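Laundry notes: hard water and white cotton

Aug 15, 2019

Members at the Tretcombe site have asked why white cotton workwear comes back stiff and slightly gray after a few months of regular washing. The usual cause is mineral content in the supply. The Tretcombe main tested at 281 parts per million as calcium carbonate in the last check, against 40 at Lellach, which draws from a softened tank. Anything over 200 uses up part of the detergent before it reaches the fabric, and the residue settles in the weave.

Two changes take effect on the Tretcombe machines. The dosing pumps go up one step on the whites program, and the second rinse – dropped last November to save water – is back. Colored loads stay on the old settings. The Staniforth machines have their own controller and will be adjusted at the next service visit.

Chlorine bleach does not remove mineral graying and weakens cotton with repeated use. Garments that are already gray should go through one hot cycle with a citric acid rinse aid, with no detergent in the drum, and then a normal wash. Do not combine the rinse aid with bleach in any form. Fabric softener is best left out, as it adds a coating of its own and lowers absorbency in towels and cuffs. 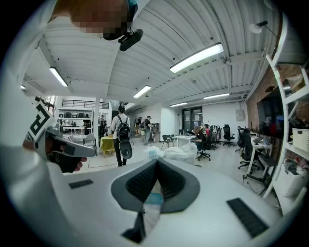

Does the water hardness affect polyester blends as well?

Polyester holds less residue than cotton, so blends gray more slowly, but the cotton share of the yarn is affected in the same way. Wash blends on the whites program if they are white and the care label allows the temperature.

Rinse aid is kept at the Plelten counter. Sign for each bottle and return the empties there.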